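Dress in the Gallery: notes for session 2
Reading folklore and workwear through museum displays

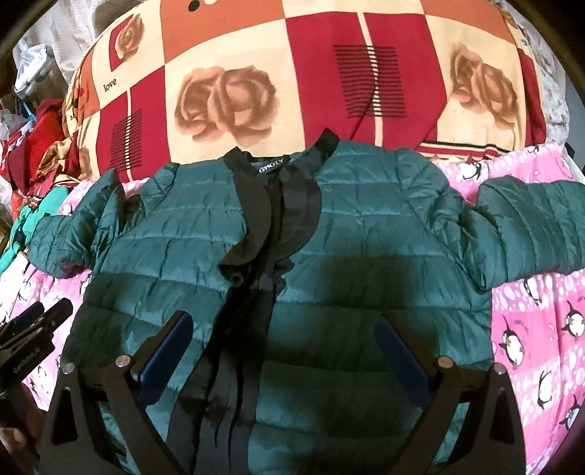
Quilted jacket in teal, black ribbed collar and front zip.

Hi all, these are my speaking notes tidied up a bit, so forgive the gaps. Last time we got as far as the old-style costume show - mannequins in glass cases, one long label each, everything in date order. This time I want to talk about how a theme changes what you see.

Our main case is the winter clothing show at the Trullport gallery. Gunvor Strand curated it and she had 732 pieces to choose from in the Flerkness collection, most of them ordinary coats and work clothes that had never been on display. She ended up sorting by colour! I was very doubtful when I heard that, and then I walked into the grey room and stayed an hour.

Things to think about while you read:

What does a fishing smock gain (or lose) by standing beside an evening cape?

Who gets named on the label? The maker, the wearer, the donor? Elsa Sjögren's chapter is good on this, especially the part about unsigned mending.

Lighting. Textiles fade, so the rooms are kept dim, and dim rooms feel like churches whether the curator wants that or not. I'll come back to this when we do theatre costume.

For next class please read Sjögren and the short Ruxandra Crăciun interview. Then write me 400 words on one garment you'd put in a show of your own, and which 2 objects you'd place next to it. Paintings, tools and furniture are all fine. Bring it printed, please, as we'll be swapping and scribbling on each other's.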